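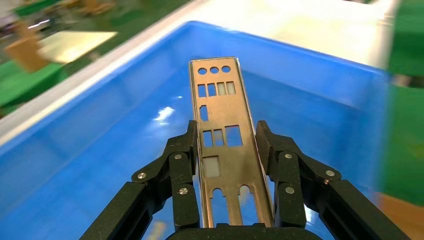
Figure 1. Wrist view, I/O shield held between the fingers over the blue bin.

Handout 4: Collecting demonstrations for a pick-and-place policy
Course: Learning from Demonstration, practical part
Instructors: Inès Riviere, Gaëtan Deschamps
Revised Wed 7 December

4.1 What counts as an example

One example is a complete episode. It starts with the arm at its rest pose and ends when the arm is back there with the fingers open. Everything recorded in between goes into the file: joint positions, finger commands, the wrist stream and the operator's input. An episode that stops halfway is not an example, even if the grasp itself looked good, and it goes into the rejects folder with a one-word reason.

The learner sees only what the recorder stored. If the operator used information from outside the recorded streams, such as leaning over to look behind the bin, the policy has no way to reproduce the decision. Operators therefore work from the monitor feed during an episode.

4.2 Task and part

The part is a thin metal I/O shield, much longer than it is wide, with a folded lip along one long side. Three properties matter for the grasp.

Reflection. The flat face and the lip return light differently. In Figure 1 the lip carries the brighter highlight, and the bin floor shows a small white glint of its own. A policy trained under one lamp setting tends to learn the glint.

Cutouts. The face has round holes, rectangular windows and two tall arched slots at the held end. The blue of the bin shows through several of them. Segmentation by color alone will break the part into pieces.

Thickness. The fingers close from the two long sides. Use the low force setting – the plate bends before the controller reports contact.

4.3 Session size

The target for this term is 3000 episodes. The archive held 2935 accepted episodes at the last count, kept under the project name Skuvow. Each group records 90 episodes per session, in blocks, with the parts shuffled by hand between blocks. Do not shuffle inside a block. The block number is the only record of the layout, and Maxence Ferrand's split script relies on it to keep layouts seen in training out of the test set.
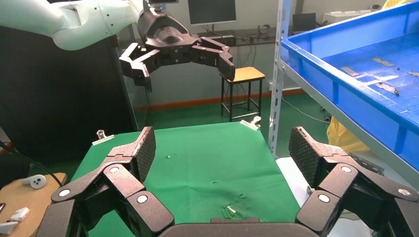 Variation has to be planned before the session, because an operator left alone will repeat the easiest layout. Change part position first, then rotation, then which face is up. Background is varied last and on purpose. In Figure 2 the four gray parts lie scattered in the blue tray on the upper shelf, while the table has only its green cloth, clipped at the two back corners, with creases and a few small light scraps toward the front. Creases of that kind are acceptable and should differ from block to block. Scraps should be brushed off before recording, as a pale fleck near a part can be taken for an edge.

4.4 Labels

Each accepted episode gets one outcome label: placed, dropped or missed. Dropped episodes are kept, provided the arm returned to rest. Add "regrasp" if the fingers opened and closed more than once on the same part. Two people label independently. In the February trial, 43 episodes had conflicting labels, nearly all of them over what counts as a regrasp; the rule above was written afterward by Huguette Riviere and replaces the one in the old handout.

4.5 Before the next session

Read the recorder notes in the Osagie folder, sections 2 and 3. Bring a written layout plan for your blocks – one page per group. Groups without a plan will label instead of recording.

Questions on the file format go to Jozefína Štěpánek.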